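The Long Way Round the Gritell

The road along the Gritell reservoirs is signposted as a scenic route, a phrase that in my experience means a road with more bends than toilets. 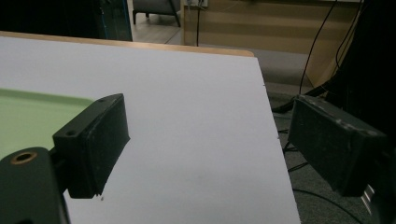
I had wanted to drive the Gritell chain since I was nineteen, when a friend's father took us as far as the second dam and then turned round over a disagreement about petrol. There are four dams in all, strung down the valley like a family that has stopped speaking, and the road calls on each of them in turn. I did my planning at home in August, with the enthusiasm of a person who has not yet bought the fuel. A big white board with a few smudges on it and a pale green tray beside it are all the equipment a route needs, in my view, though Samira Mansour, who was coming with me, felt strongly that there should also be a map. She was right, and she mentioned it at intervals for the whole of the day.

We left on a Tuesday at twenty to seven. Tuesday is a fine day for reservoirs. The walkers have gone home, the anglers are too deep in thought to wave, and the only other vehicle we met before the first dam was a milk lorry whose driver regarded the middle of the road as his by inheritance.

Rorkura is the top dam and the smallest. A plaque by the gate says it stands 41 feet high, and you believe it, and you move on. What you come for is the water behind it, which was flat and the colour of strong tea, with a line of drowned fence posts walking out from the shore until they disappeared. Somebody's field went down there. We ate the first of the sandwiches looking at it and felt suitably solemn, and then a goose came and took a close interest in Samira's half.

Below Rorkura the road gives up being straight. It drops through birch and bracken, crosses the river twice for no reason I could see, and passes a chapel that is now a place selling stoves. I remembered the chapel. I did not remember the stoves. At nineteen I'd thought the valley endless and rather wild. It is a shade under an hour from end to end if you don't stop, and there are passing places the whole way.

The second dam is called Frerichs, after the engineer, and it is the one on the postcards. It is 1123 feet along the top, and you are allowed to walk across, holding your hat. Halfway over there is an iron door set into the parapet with a notice telling you not to open it. I have thought about that door on and off for most of my adult life. It was still shut.

It was also on Frerichs that we found out about the café. The café at the far end had been the fixed point of the day, the thing around which all else was arranged, and it opens from Thursday. A woman scraping down the window frames told us this kindly, through the gap in the door, and went on scraping. She was Yến Kim, she had taken the place over in spring, and after watching the two of us read her menu through the glass for some minutes she put the kettle on.

She charged us for the tea and refused to charge us for the fruit cake, on the grounds that it was left over from Sunday and she would not put her name to it. I would have put mine to it. She told us the water had been so low one summer that people came out from town to look at the old road, which comes up out of the mud with its kerbstones still in place. They parked all over the verge, she said, and one man tried to drive down it. He got further than you would think.

Flanunell, the third, is the ugly one, and I grew very fond of it. There is a pumping house like a municipal swimming bath, a car park large enough for a football crowd, and a viewing platform at 592 feet above sea level from which you can view the car park. But walk ten minutes along the east bank and the path goes in under old pines, and it is quiet, and there are sandpipers fussing about on the stones. We stayed there until nearly four. Samira found the page of the map we were on. I slept.

That left the bottom dam, which is really a long weir with ambitions. The light had gone low and yellow by then and the river below it was loud, running free for the first time all day over brown rocks. Two boys were fishing off the wall beside a sign forbidding it. One of them asked if we had come far, and I said we'd come all the way down from Rorkura. He considered this.

"There's a quicker road," he said.

We took it home. It has a petrol station, and Samira filled the tank.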